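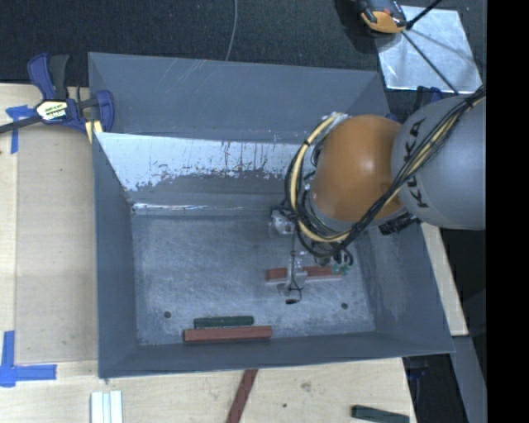

The bin on my bench, with the bare band under the back wall

Home – Forum – Workshop & Garage – Paint & Metal – Search – Log in

Worn paint inside a metal parts bin, touch up or strip?

workbench_eltard
I've got this big open-topped gray metal bin on a wood table and the inside is looking pretty rough. The sloping walls are mostly OK, just scratches near the top of the back one and some scuffs on the right, but below the back wall there's a wide strip where the gray has worn right down to whitish metal, with dark streaks running down it and little chips along the edge. The floor is scratched all over too, and it has two small round holes toward the front corners, if that's what those are for draining – I'd rather not plug them. It was painted when I bought it in June and it has 28 pounds of bar stock dumped in it most mornings. Can I just touch up the bare part or do I need to strip the whole thing? I have a can of Stirkonwood enamel left over from a gate, if that's any use.

rustyhinge20
Touch up is fine, but don't paint straight over that ragged edge or it'll lift again by the weekend (ask me how I know!). Sand the border until you can't feel a step with your fingertip, wipe it all down with mineral spirits, let it dry, then a metal primer, then two thin coats. I did mine with Wavider primer and left it 9 days before I put anything heavy back in. Probably longer than it needed, but it was cold in my garage. Are the streaks rust or just grime? Rub one with a rag and spirits. If it stays put, go at it with a wire brush first. For the holes, a twist of masking tape poked in does the job, pull it while the paint is soft.

Lightfoot589
I wouldn't bother painting. Metal bars on a painted floor, you'll be doing it again every year. Cut a rubber mat to fit and wipe a bit of oil on the bare strip now and then. Mine has been like that for ages and looks terrible but works fine. Gate enamel is a waste in there imo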